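Two Arms and a Trash Bag: Notes for the Brimholm Workshop Talk
Speaker notes, 2026-02-16
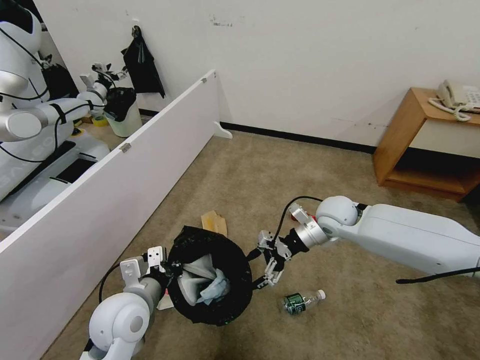

4 min read

Slide 1. Leave the picture up while people find seats. Start when the door closes.

Say who the talk is for: people with a bench, some tools and a free evening or two a week. The project is called Fakir. We build it in the shared workshop at Brimholm and it has been going since August.

Slide 2. The job. Left gripper holds the bag by the rim, right gripper goes after whatever is on the floor. Point to the bottle on its side, white cap to the right. Point to the paper or cloth already in the bag. Mention the second robot past the partition, with its own bin. Same job, different container. Take questions on that one at the end.

Slide 3. Why bags are hard. A bin has a rim that stays where it is. A bag folds, slides and closes up when you let go. Our first plan had both arms holding it open, and then there was no arm left to pick anything up. One arm holds, one arm picks. Everything after that came from this decision.

Slide 4. Money. Total so far is 3,000 dollars in parts we bought new, plus a lot that came out of the workshop's scrap shelves. The wrist parts came from Birnance. The motor drivers are Brundier and we have replaced 2 of them. Say what killed them: a connector I wired backwards, both times.

Slide 5. Cables. Have them look at the first slide again – black cable looping down to the floor on the left, thin one over the right elbow. Leave more slack at the elbow than looks tidy. Ours was too short at first and pulled out when the arm reached full length.

Slide 6. Numbers. 753 logged pickup attempts on the current grippers. Bottles are the easy part. Flat cardboard is the worst, and we mostly skip it. Carpet helps with bottles and hurts with paper, which the fingers press down into the pile.

Read the 87 percent figure for bottles slowly, and say that it is for bottles only.

Slide 7. What I would change
– Put the emergency stop where you can reach it from both sides of the partition
– Label both ends of every cable
– Buy thicker bags

Skip slide 8 if we are past the half hour.

Slide 9. Workshop hours and the sign-up sheet. Parts list is on the back table, one per person please. Turn the projector off before questions, the fan is loud.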